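Notes on Keeping a Household Budget for One Full Year

It has been twelve months since I began recording every expense in my household, and I wish to set down the results while they remain clear to me. The record was kept in a single paper ledger of 108 pages, purchased at the stationery counter in Putgate. Entries were made each evening at 9 p.m., and no purchase was considered too small to include.

The first finding concerns groceries. In January the household spent $540 on food. By June the monthly figure had fallen, chiefly through the practice of shopping once per week at Lema with a written list. Meals were planned on the preceding evening, and leftovers were assigned to lunches. Bread was the only item regularly purchased outside this schedule.

The second finding concerns subscriptions. A review of the bank statements identified five recurring charges, of which two were retained. The Muto magazine bundle was canceled in March, although the final refund did not arrive until May.

Heating costs proved more difficult to control. The winter bills came to $906 in total, and the windows on the north side of the house are in need of new seals. This work has been placed on the schedule for the fall.

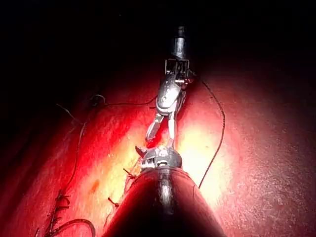 Marian Oakes

Readers have asked whether a computer spreadsheet would serve equally well. It may. I find that writing an amount by hand causes me to consider it for longer, and the ledger may be consulted at the kitchen table without charging anything.

A second ledger has been purchased for the coming year. It will include a separate column for gifts, which were entered this year under "Other" and cannot now be told apart from the postage.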